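Open Saturday at the Parorura lab, Ulstead

The Ulstead bus drops you on the wrong side of a roundabout, so I arrived at Parorura's open day having already failed one motion planning problem. There was coffee. There were lanyards. A sign pointed to "Manipulation," and I followed it down a corridor to the station with the longest line, where two arms were at work on the dishes.
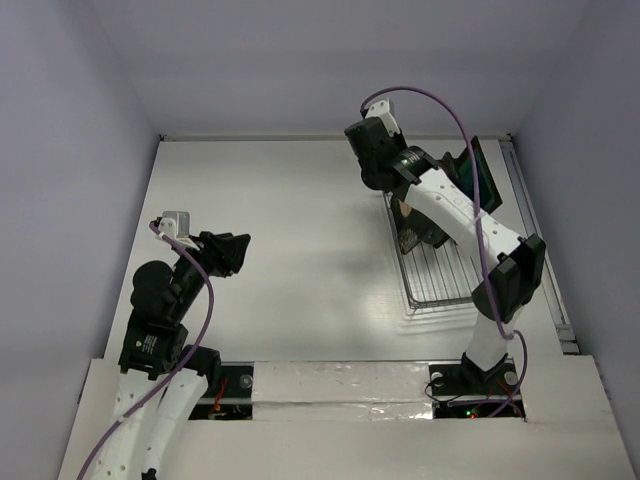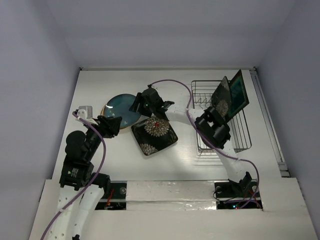
Two arms, one rack, a few plates, three walls to keep everybody's elbows out of it.

The method is called Thambiah, and the pitch goes like this. Most two-armed systems learn from people steering both arms through a job over and over, and then the software copies the lot, left and right together, as one big habit. Works fine until a plate turns up an inch from where it was in training. Thambiah learns the same way but adds a second, smaller model whose only job is to decide which arm should be in charge at any moment. The other arm gets demoted to helper. I have been in marriages like this.

The group trained it on 200 demonstrations, all steered by hand by students, one of whom was standing near me and had the look of someone who sees crockery when she closes her eyes. Their comparison is an older method called Zurnov, fed exactly the same recordings. On plates placed where the training had them, the two came out even. With the plates shifted and turned, Thambiah failed 19 trials and Zurnov failed a good many more, though the poster gave that second number only as a bar on a chart with no label on it. I asked. I was told it would be in the paper.

What I liked was the section of the poster headed "What goes wrong," which was longer than the one on what goes right. Square plates are worse than round ones, it seems, as a corner caught on a wire will swing the whole plate around. Shiny glaze confuses the depth estimate. And when the small model can't make up its mind, it hands control back and forth between the arms, so that both hover politely and neither moves. The team calls this "the doorway." They have put a 3-second limit on it, after which the left arm wins, for no reason anyone would defend in print.

A man behind me asked when he could buy one. The answer was a very kind version of never. A boy of perhaps eight asked why they didn't use paper plates, and got a longer and more serious reply than the man did, something to do with bending.

I stayed for the talk at two, which ran over, and skipped the drone hall, which was loud. The handout has the training recipe on the back in type I needed my other glasses for. If you go next year, get off the bus one stop early and eat beforehand. The sandwiches had gone by noon.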